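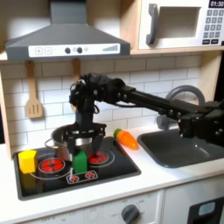

Number 38 is mine. Have had it since under-12s at Coston, when the jerseys came in a garbage bag and you grabbed what was left. Down to my knees that year. Kept it ever since, even when I moved over to Prukbridge and the captain wanted us all in 1 to 18.

Anyway. Season's half done, quick update.
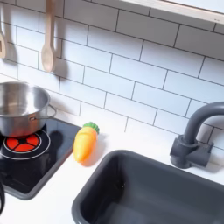 Played 3, lost the lot before the break, then Chenxi Xia came back from her knee and we've looked like a proper side. She wears 3. Always has, her grandad's old number. Won't swap for anyone, dont ask.

Gotero away was the good one. Crowd of 357, biggest I've ever played in front of. Scored with my shin. Counts.
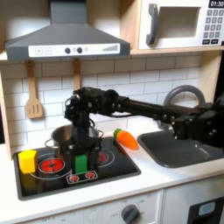
What's next

Işık at home, then training stops till the new year. New kit is coming in April supposedly, colours still being argued over. I voted for the maroon. Whatever happens the 38 gets ironed on the back, I've allready paid for it.

Fees are due too, pay up you lot.

Right, got to run, lift's outside.

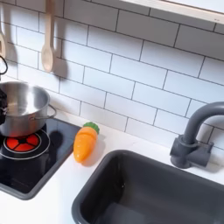 Wooden spoon against the white tiles.

Posted December 2023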